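Isdale Household Words Collection
Data card and README, release 17

Maintained by the Language Resources Office, Halim Institute, Trerkgate
Contact for this release: Qistina Rahman
Last revised: November 22, 2024

Summary

The Isdale Household Words Collection is a written record of the everyday words that residents of the Isdale district use for objects, tasks and places in and near the home. It holds 600 headwords with their variants, short definitions, sample sentences and notes on who uses each form. The collection is intended for dictionary work, teaching, local history and the study of regional vocabulary in English.

The collection contains text only. Audio recordings made during the interviews are held separately by the Institute and are not part of this release.

Contents of the release

entries.csv
One row per headword. UTF-8, comma separated, with a header row.

variants.csv
One row per variant form, linked to its headword by entry_id. A headword may have no variants.

sentences.csv
Sample sentences, linked by entry_id. Sentences were spoken by participants and lightly edited for spelling. Names of private persons have been replaced with initials.

speakers.csv
One row per participant, with age band, parish of longest residence and years in the district. No names or addresses are given.

CHANGES.txt
A list of corrections made in each release.

LICENSE.txt
Full terms of use. Where this README and the license differ, the license applies.

Fields in entries.csv

entry_id: a permanent identifier. Identifiers are never reused, including those of withdrawn entries.
headword: the form most often given by participants. Lowercase unless the word is a proper name.
part_of_speech: noun, verb, adjective, adverb or phrase.
definition: a short definition in general American English.
domain: one of the 17 subject domains listed below.
status: current, fading or remembered. See "Status labels."
first_release: the release in which the entry first appeared.
note: free text. May be blank.

Subject domains

The domains are kitchen, laundry, cleaning, sleeping, heating, lighting, sewing, tools, yard, garden, animals, storage, children, visiting, illness, weather and money. Each entry is assigned to a single domain. Where a word belongs equally to two, the editors chose the one in which it was first recorded and entered the other in the note field.

How the material was collected

Interviews were held with 41 adults who had lived in the Isdale district for most of their lives. Participants were reached through parish notices, the public library in Trerkgate and the Vudwood Reading Society. Each gave written consent before the first interview and received a copy of their own transcript for correction.

Interviewers followed a fixed list of topics and were instructed not to suggest words. A participant was asked, for instance, what one would use to drain boiled potatoes, and the answer was written down as given. If several words were offered, all were recorded in the order in which they were spoken. The interviewer then asked whether the words meant the same thing, and whether parents or grandparents would have used a different one.

Transcripts were read by two editors working separately. Differences of spelling were settled by reference to the sound recording. Differences of meaning that could not be settled were returned to the participant, and where no answer was received the entry was left out.

Status labels

Current means that participants in at least two age bands reported using the word themselves.

Fading means that the word was reported in use only by participants in the oldest age band.

Remembered means that no participant claimed to use the word, but at least one could define it and say from whom it had been heard.

The labels describe the participants in this collection. They should not be read as statements about the district as a whole.

Notes on the kitchen domain

The kitchen domain is the largest and has required the most correction. Users should take particular care with words for vessels and strainers. Many participants used "sieve," "strainer" and "colander" for the same object, while others drew a firm line between them, most often according to the size of the holes or the presence of handles. The editors have kept these as separate entries and have recorded the distinctions in the note field wherever a participant stated one.
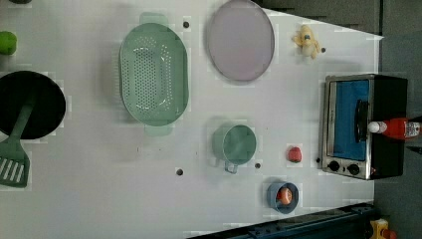
The word "turner" is given as a variant of "spatula" in this release. In earlier releases it stood as its own headword. The older identifier has been retired and now points to the combined entry. "Slice," in the sense of a flat tool for lifting food, remains separate, as participants who used it did not accept "turner" in its place.

Words for plates were reorganized in the same revision. "Platter," "server" and "meat plate" are now cross-referenced, with the shape and customary use given where known. Color words have been removed from definitions unless the color formed part of the name.

Known limitations

Parishes in the north of the district are better represented than those in the south. Users comparing parishes should consult speakers.csv before drawing any conclusion from the absence of a form.

Participants were asked about the home. Words used chiefly at work, in school or in church were recorded only when they came up unprompted, and coverage of them is poor.

Some sample sentences contain attitudes or expressions that readers may find dated. They have been kept as spoken.

The spelling of words with no established written form is the editors' own. Alternative spellings proposed by participants are listed in variants.csv and marked "sp."

Recommended and discouraged uses

The collection is suitable for glossaries, classroom exercises, exhibitions and comparison with other regional word lists. It is not suitable for estimating how frequently a word is used, and it must not be used in any attempt to identify a participant. Persons who believe they have recognized a participant are asked not to publish that belief.

License and citation

The files are released for noncommercial use with attribution. Commercial publishers should apply in writing to the Language Resources Office. Please cite the collection as:

Rahman, Q., ed. Isdale Household Words Collection, release 17. Trerkgate: Halim Institute.

Please state the release number in all citations. Entries are revised between releases, and a reference without a number cannot be checked.

Corrections and additions

Corrections may be sent to the Office by letter or through the form on the Institute's website. Please give the entry_id, the field concerned and the change proposed. Proposed new words should be accompanied by the name of the parish in which the word was heard and, if possible, a sentence containing it. Submissions received by the end of December will be considered for the next release. Those received later will be held over.

Requests to withdraw an interview may be made by a participant at any time and do not require a reason. Withdrawn material is removed from the next release, and holders of earlier releases are asked to delete it from their own copies.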